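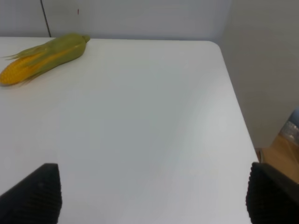 Eka Wrist-View Finger Set and Reach Planner

Shop > End Effectors > Research Kits

Last updated: 6 Aug 2026

The Eka set is a pair of textured black fingers, a small camera mount and the Tsao reach planner. It is made for groups studying how much of a tabletop picking task can be done from the wrist camera alone, with no fixed overhead view. Cullstead sells it as a research kit. It isn't rated for production lines and we don't support it there.

The planner came out of a study at our Dreltville workshop, run by Andor Halász. What follows covers the method and the main result, because most of the questions we get from buyers are about those.

The problem

A wrist camera sees well between the fingers and poorly everywhere else. Objects near the side of the view are often cut in half by the border. A policy trained on centered objects tends to treat half an object as no object, and the arm goes looking elsewhere. An ear of corn with its husk on is a good test. It is long, it has two very different ends, and when it lies far over to the left only the stem end and part of the body are in view. Green husk and yellow kernels also split easily into two objects if the detector was trained on whole produce.

The older fix was to back the arm up until everything fits. It works, but it costs time on every pick and the object gets small in the picture.
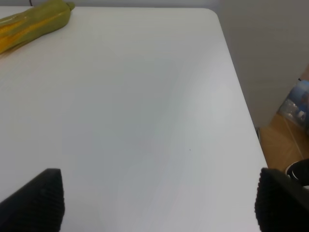
How the Tsao planner works

The planner doesn't wait for a full view. It takes the part of the object it can see, estimates which way the long axis runs, and moves the wrist a short distance along that axis. Then it looks again. It repeats this until the estimated center of the object is inside the finger gap, or until the step limit is reached. The default step limit is 2. You can raise it, though we saw very little gain from doing so with produce-sized objects.

Two things matter in setup. Keep the fingers fully open during the look phase, so that both finger tips stay in the bottom corners of the view. The planner uses them as fixed reference points and will stop with an error if it loses one. And use a plain, matte work surface. White is fine. Small specks on the table don't cause trouble, but a printed pattern does.

Things past the edge of the table will get into the view when the arm is turned to the side. The planner masks out everything beyond the table edge once you have taught it the corners. Teach them again if you move the table, even by a little.

What we tested

The study used 299 starting positions, with single objects and small groups. Single objects were mostly the long ones. The groups were there to check a different failure, where the planner picks an axis that runs through two neighboring objects and reaches for the space between them.

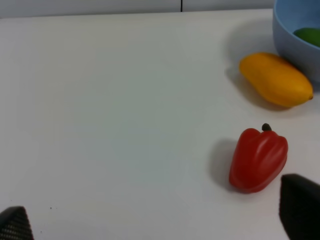 A mango lying close against a light blue bowl is the layout that gave us the most bad axes. The edges run together and so do the shadows. A red pepper with clear table around it gave almost none, even when it sat much nearer one finger than the other. We now run a separate check for touching outlines before the axis step, and it is on by default in the current release.

Result

With the fixed back-up move, 37 of the starting positions ended without a usable grasp pose. The Tsao planner brought that down to roughly half. Nearly all of the remaining failures were groups, and most of those were the bowl-and-fruit kind. We haven't tested clear plastic or polished metal and would not expect good results with either.

A usable grasp pose means only that the planner proposed one and it passed the reach check. Grasp success was not part of this study. Andor is working on that separately and we'll add it to this page when the numbers are in.
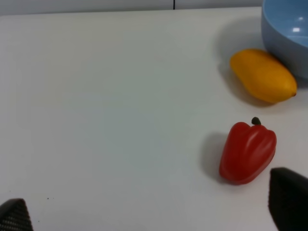 Wrist view of a group layout: bowl, mango and pepper, with the pepper closest to the right finger.

What is in the box

- Left and right fingers, black, textured
- Wrist camera mount (camera not included)
- Mounting screws and a hex key
- Download code for the planner and the July layout files

Ordering

The part number is 1948. Replacement fingers are sold in pairs only - the two wear together, and a new finger next to an old one will throw off the reference points. Please tell us which arm you have when you order, so we can send the right adapter plate.

This site uses cookies to remember your cart and region. By continuing to browse you accept our cookie policy.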